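Speaker notes, Sep 13, 2019
Showing is not teaching: what we get from hand-driven robots

Start without the video. They've all seen the video.

Opening. Who here has driven an arm by remote? Wait for hands. Keep yours up. Say how long it took before you stopped swearing at it.

The claim on the Ketolus brochure is that anyone can teach a robot a task by doing it once. I've read the brochure more times than I'd like. Ask what "once" means. Our own set for the cup job is 2613 demonstrations, and the organizers of the Tanska trial told us to aim for 3000. Pause there.

Next point, who is doing the work. Thilini Akanda drove most of our sessions. She has the steadiest hands in the lab, and the policy moves the way she moves, right down to the little hesitation before closing. When I drive, it's a different robot. So did it learn the task, or did it learn Thilini? I don't know. Say so plainly and don't soften it.

By hand or by remote? Guiding the arm by hand feels natural, but your own body gets into the camera view and you push harder than you think. By remote you see what the robot sees, and you feel nothing. Paten sells a controller with force feedback. We tried it and I wasn't convinced - happy to argue over coffee.

Two arms are worse. The second one has to wait, reach in and not knock what the first is holding. People do this without looking. Drivers don't.

Both of these have the grippers at the container.

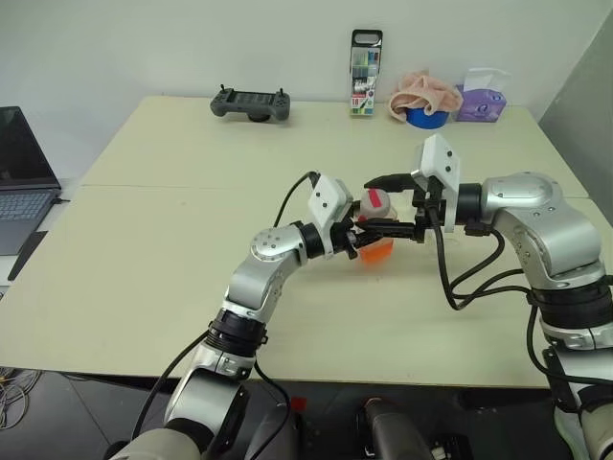
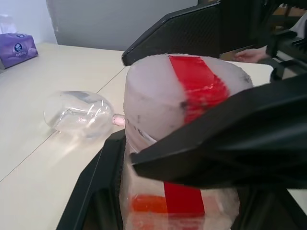
Success rates. Slow down here, this is where people nod along. If the cup starts in the same spot each time, the number means very little. Move it nine centimetres and run it again. Marín reported 50 trials with no change of start position and called it robust. I'd call it rehearsed.

What I'd like from this room: publish the failed demonstrations too, and name how many drivers you used. One driver is fine if you say one driver.

We'll have the second-driver results in October. If they're bad I'll still show them.

Questions. If somebody asks about cost, pass it to Thilini.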